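4. Preparing the basket and the packing table

This section is for the person who prepares the Ostent carry basket at the first use, and again after each washing. Read sections 4.1 to 4.4 one time completely before you start. The work does not need tools, only a soft cloth and a bowl of warm water with a little dish soap.

4.1 Choosing the place

The basket can stand on any flat table which is stable and has a top bigger than the basket floor. A slat top is suitable. In our house we use the Somgate slat table, and all the steps were tested on it.

1. Wipe the table top. With a slat top, wipe along the slats and then pass a dry corner of the cloth in the gaps.
2. Press with one hand on each corner of the table. If it rocks, turn the foot under that corner until it stays quiet.
3. Look at the floor on the side where you will stand. Move away bags and cords from the place of your feet.

Note: The gaps in a slat top may let small items fall through. If you pack buttons, screws or clothes pegs, put a tray under the basket first.

Caution: Do not put the basket on a cloth that hangs over the table edge. If a person catches the cloth with the knee, the basket will come down with it.

4.2 Raising the handle

The handle is delivered folded down on the rim. It is a little stiff when new, and this becomes better after one week of use.

1. Put the basket on the table with the long side toward you.
2. Hold the rim with your left hand. Keep your fingers on the outside of the wall, not in the grid openings.
3. With the right hand, take the handle in the middle and bring it up slowly.
4. Stop when the handle stands upright. You will feel a small click at both ends.
5. Let go of it. The handle must remain standing by itself.

If only one end clicks, bring the handle down again and repeat from step 2. Please do not push on one end alone -- this can bend the joint, and a bent joint can not be repaired.

Caution: Never lift a loaded basket with the handle half raised.

4.3 Loading

The maximum load is 13 kg, spread over the whole floor. The ribs inside the walls give strength to the basket and are not made for hanging things.

1. Check that the basket is empty and that the floor is clean. Crumbs and small stones scratch the plastic.
2. Place the heavy items first, in the middle, under the handle.
3. Put lighter items around them until they hold each other. Long items lie flat along the wall.
4. Leave 19 mm free under the rim, so the basket can be stacked later with the Iwasaki lid (sold separately, see section 6).
5. Lift the basket a little from the table and look if it hangs straight. If one side is lower, set it back and change the places of two items.

Note: Sharp points can come out through the open walls. Wrap knives, skewers and garden tools in paper before packing them.

Note: For many small packages of the same kind, for example tea boxes of 400 g, it is easier to stand them in rows than to lay them on top of each other. Lucía Toledo, who wrote the first edition of this guide, recommends to begin the row at the short wall.

4.4 After washing

1. Rinse the basket and shake it over the sink.
2. Wipe the rim from below also. Water stays there longer than in other places.
3. Stand the basket upside down with the handle folded, and leave it overnight.
4. The next day, raise the handle again as in section 4.2 and put the basket in its place on the table.

Do not use the dishwasher, and do not dry the basket on a heater. If the floor has become curved, order a replacement from Demetrius Ridgeway at the Iltham parts desk. The part number for the blue basket is 127.

Before loading, the basket must stand near the edge where you work, with the handle up and nothing inside.

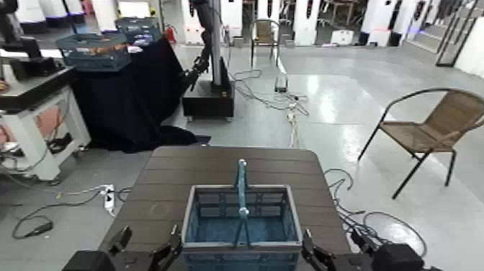 When you are finished for the day, fold the handle down and store the basket away from direct sun. Continue with section 5, Labels.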